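Trundimine Youth Soccer Injury Log -- README
Mar 1, 2022

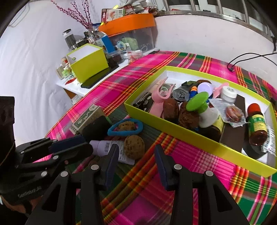
Who is in this thing?
Players aged 12 to 18 from the Trundimine rec and select teams, 537 of them over four seasons, boys and girls both. If a kid signed up but never came to a practice, I left them out.

I'm Murdo Farquharson, and I coached the under-15s for a long stretch before my knees quit on me. I started this log on paper, moved it to a spreadsheet one August, and it has been growing ever since!

What you get

players.csv -- one row per player, with age group, position and team. No names, no birthdays.
injuries.csv -- 183 rows, one per injury that cost somebody at least one practice. Body part, side, how it happened (if the kid could tell me), days missed.
sessions.csv -- 2487 practices and games, with field surface and length in minutes.

Join everything on player_id. The session_id column in injuries.csv is blank when a kid got hurt at school or on a trampoline (more of those than you'd think).

Stuff to watch out for

Days missed stops at 100. Anything longer just says 100, so please don't average that column and call it a day. The Jestodar fields switched from grass to turf partway through season three, and I only fixed the surface column from that point on -- the two weeks before it are a guess. Ankles are probably overcounted, too, as our goalkeepers would report every little twist.

Using it

Free for coaches, students and anybody curious. Just don't try to work out who the kids are. If you find a mistake, drop a note in the Nivar folder and I'll get to it after the weekend games.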